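Slow evenings and an old blanket

It's October, and I've gone back to the crochet blanket I put away in spring (I always do this, the minute the heating comes on!). My pattern wants 174 stitches across, and I've been at it since teatime with a pot of Zirari mint tea going cold beside me and the radio murmuring away. Sixteen rows done, and I've already pulled out ten of them, but I don't mind a bit – the wool from Kovano is so soft that undoing it is nearly as nice as making it.

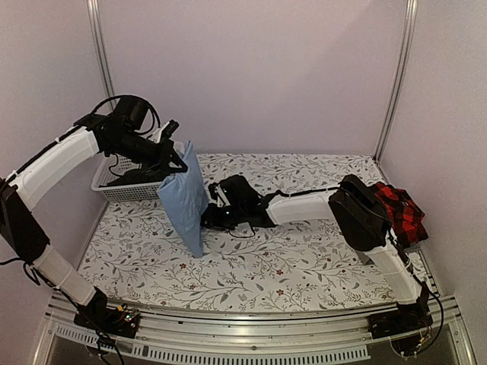

Light blue on a botanical print.

I do love that colour, and I'm very tempted to use it for the border. If anyone has a simple scalloped edge they swear by, please leave it in the comments, and I'll have a go once I reach row 103.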